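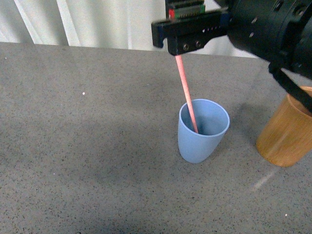

Vol. 15, No. 1 – page 189

Cletus Fitzsimmons has been choosing hymns for the same congregation for most of his adult life, and he still does it with a pencil. He keeps a ruled notebook for each year, and in it he writes the date, the reading, the hymns and one line about how the singing went. "Dragged" is a common entry. So is "good on verse three."

We met at his kitchen table to talk about prayer, which is the subject of a short course he has taught each January at Mykhailiuk Chapel. I had expected to hear about methods. He wanted to talk about his mother first.

"She prayed while she ironed," he said. "Out loud, but low. If you walked in, she didn't stop. I thought for years that it was something you did standing up."

He was 15 when he decided he did not believe any of it. There was no quarrel. He stopped bowing his head at supper, and his parents let him alone.

"I was waiting for somebody to argue with me. My father passed the potatoes. I had a whole speech ready and I never got to use it."

He came back to church in his late twenties, after a bad winter and the death of a brother. He is careful when he tells this part. People want it to be a sudden thing, he said, and it was slow. He sat in the back pew for months and left during the last hymn so he would not have to shake hands.

The person who finally spoke to him was Bernadette Greenberg, who played the organ then and had seen him in her mirror every week.

"She came down the steps in her sock feet and asked me if I could read music. I said a little. She said a little was fine. I was in the choir before I was sure I believed in God, and I don't think that's such a strange order to do it in."

I asked what he tells people in the course who say they cannot pray, or that they feel nothing when they do.

"I tell them to go ahead and feel nothing. Say the Lord's Prayer and go to work. I've had whole years like that." He thought about it. "The Psalms are full of it. Psalm 88 ends in the dark. Whoever put the book together left it in there, and I'm grateful to them."

He does not like the word "technique." He does have habits, though. He reads one psalm in the morning and one at night. He prays for people by name from a list on an index card, and when the card is full he copies it over by hand. Copying the names is part of the praying, he said. Some names have been on the card since his children were small.

The course is short and there is no workbook. Those who attend read a psalm together, sit quietly, and then talk if they want to. One of the regulars, Zeyu Wan, told me over the phone that the silence was hard on her the first year.

"I made grocery lists in my head," she said. "I told Cletus, and he said to pray about the groceries. I thought he was teasing me. He meant it. So I started with who I was cooking for, and that gave me plenty to pray about."

The pastor, Booker Iwasaki, has preached on prayer many times and says he sends people to Fitzsimmons anyway. "They'll tell him things they won't tell me," he said. "I wear the robe."

Not every season has gone well. There was a stretch after his wife's stroke when Fitzsimmons stopped teaching and, for a while, stopped singing. He went to services and held the hymnal open. He said the congregation did the believing for him during those months, and that he did not mind saying so.

"There's a line of thinking that your faith has to be your own or it doesn't count. Well, I borrowed. I borrowed from Bernadette and I borrowed from my mother, who was dead by then. When I could, I started paying it back."

His wife is home and walks with a cane. They say grace together before each meal, and she picks the words – he is not allowed to improve them.

I asked what he would be teaching next. He opened the notebook to a page with only a psalm number written on it. He said he had not gotten any further than that, and asked if I wanted more coffee.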